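Karkard Sloped-Wall Sorting Bin, Gray Metal

Product group: Bins and Containers
Supplier: Lacroix Workshop Supply
Item number: 983
Page last revised: 2 February 2026

Overview

The Karkard Sloped-Wall Sorting Bin is an open-topped bench bin intended for mixed small goods. It is supplied to repair rooms, school workshops, municipal lost-property offices and other places where unlike items arrive together and must be looked over before they are put away or discarded. The walls lean outward from the floor, and articles dropped near the edge tend to come to rest on the floor of the bin, within view and within reach.

The bin is sold as a single unit. It has no lid, no drawer and no internal tray. Buyers who require a closed container should consult the Skidska range, which is listed separately under Storage Boxes.

Intended use

The bin is meant to stand on a firm, level surface at working height or on a low platform. It holds items loosely, in one layer, so that each can be seen and picked out. It is suited to the following kinds of goods:

Household oddments, such as cutlery, lids, cups and sponges
Empty drink cans awaiting recycling
Small hand tools and measuring tools
Toy blocks and similar molded parts
Small cartons and boxed parts

The bin is not intended for liquids, for food preparation, or for hot ash or embers. The corner seams are not sealed against water. Customers who handle wet returns should drain them before placing them in the bin.

Construction

The floor and walls are of gray metal. The back wall is the tallest of the four and is finished in a darker gray. A lighter gray divider stands in front of it and slopes down to the floor. The divider may be ordered in place or supplied loose for fitting by the customer's own staff. The remaining walls are lower, and the top is fully open.

The surface is left without a decorative coating. It will take on scuffs, smudges and a dull bloom in ordinary service. Marks of this kind are not considered a fault and are not covered by the guarantee described below. A bin that has been used for some months will look noticeably different from a new one, and buyers who intend to place the bin in a public reception area may wish to bear this in mind.

Dimensions and load

Inside floor, front to back: 41 cm
Inside floor, left to right: 50 cm
Recommended maximum load: 30 kg, evenly spread

The load figure applies to a bin that is resting flat on its full base. It should not be applied to a bin placed across trestles or on an open rack. The bin should be emptied before it is lifted.

Mounting

The bin may be used free-standing. Where it will be reached into repeatedly throughout the day, Lacroix advises that it be fixed to a wooden base board. Two bar clamps, one toward each rear corner, are sufficient for most benches. Clamps are not included. The clamp heads should bear on the flat part of the rim, and should be tightened by hand only, as over-tightening may bow the wall inward.

The base board should be larger than the bin on every side. A board with a margin gives the clamps something to grip and leaves a place to set down an article that has just been taken out. Boards can be supplied cut to size on request, in plain light wood, unfinished or oiled.

In use with mixed goods 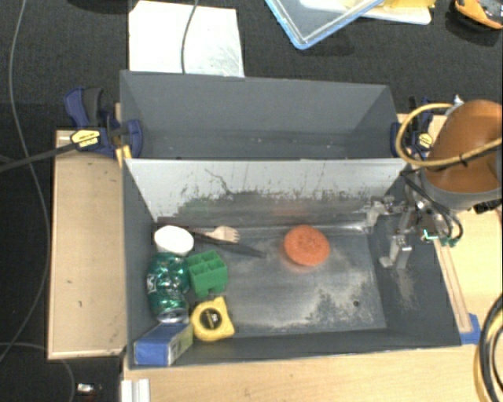
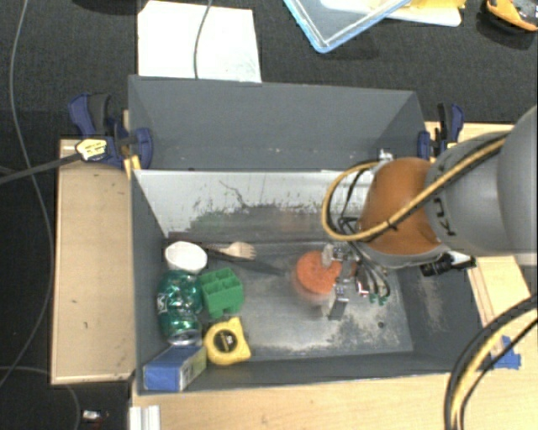
Mixed loads are best kept shallow. When goods are heaped, the smaller pieces work their way beneath the larger ones, and flat articles such as lids are easily overlooked against the floor. Staff should be asked to spread a new load by hand before sorting begins, and to clear the bin fully between one load and the next.

Long, thin articles deserve some attention. Sticks, rods and cutlery will often lie across one another, and lifting one may drag the next. It is good practice to remove such articles first. Soft items, including sponges and cloths, may be left until last. Crushed cans can have sharp edges, and gloves should be worn when they are handled.

Tape measures and other tools with a spring return should be placed in the bin with the blade fully drawn in. Paper cups should be emptied beforehand.

Suggested order of work

The following order has been adopted by the returns room at Uker, the household goods exchange, and is reproduced with its permission.

1. Place the load in the bin and spread it over the floor.
2. Remove anything broken or sharp.
3. Take out long articles.
4. Take out tools and boxed goods and set them on the base board for checking.
5. Remove cans, cups and other articles for recycling.
6. Place toys and parts in their own containers.
7. Remove what is left, brush out the floor and record the load as finished.

Rooms with more than one person at the bench may prefer to combine the fourth and fifth steps, with one person working from each side. The front wall is low enough for this to be done comfortably.

Cleaning and care

The bin should be brushed out at the end of each working day with a soft hand brush. Fine dust collects on the floor and along the foot of the divider, and if it is left in place it will be carried onto the next load. A damp cloth may be used once a week. The surface should then be wiped dry, including the corners.

Dark smudges on the divider can usually be lightened with a mild dish soap. Scouring pads, wire brushes and bleach should not be used. Oil and adhesive residue should be removed with a cloth and a small amount of mineral spirits, in a room with adequate ventilation, and the bin should be left to air before it is used again.

The seams should be looked over every November, or at another fixed point in the year that suits the user. Any lifted edge should be reported to Lacroix and the bin taken out of service until it has been examined.

What is supplied

One bin with back wall, floor and side walls assembled
One divider, fitted or loose as ordered
Four self-adhesive pads for the underside
One printed care sheet

The self-adhesive pads are recommended where the bin will stand directly on a varnished or painted surface. They should not be applied where the bin will be clamped.

Optional items

Base board, light wood, cut to order
Soft hand brush with hanging loop
Replacement divider
Spare care sheet, wall size

Replacement dividers are made to the current pattern only. Customers with bins from the earlier pattern, which can be recognized by a rolled front edge, should contact the sales office before ordering. The earlier divider is slightly narrower and the two cannot be exchanged.

Comparison with related items

The Skidska box is a closed container with a hinged lid. It is better suited to goods that have already been sorted and are to be stored or carried. Its upright walls make it easier to stack, and it takes up less room on a shelf. It is less convenient for sorting, as articles in the corners are difficult to see and to grasp.

Many customers keep one Karkard bin on the bench and several Skidska boxes beneath it. The two may be ordered together on one form, and a single delivery charge will be applied.

Delivery and inspection

Bins are sent assembled in a double-walled carton. The carton should be opened from the top, with the bin standing on its base. The purchaser is asked to check the corners and the rim on receipt, and to note any dent or split on the delivery slip before it is signed. Photographs of transit damage should be sent to the sales office together with the order number.

A bin may be returned unused within 30 days of receipt. It should be sent back in its own carton with the divider secured. The cost of return carriage is borne by the purchaser unless the bin arrived damaged or the wrong item was supplied.

Guarantee

The floor, walls and seams are guaranteed against defects of manufacture for two years from the date of delivery. The guarantee does not extend to surface wear, to damage caused by clamps, or to bins that have been drilled or cut by the user. Claims must be made in writing and should be accompanied by proof of purchase.

Inquiries

Questions about sizes, base boards and orders for several sites should be addressed to Dorota Kalinowski, Bins and Containers, at the Lacroix sales office. Schools and public bodies may request a written quotation, which remains open for 30 days. Please quote item number 983 in all correspondence, and state whether the divider is to be fitted or supplied loose.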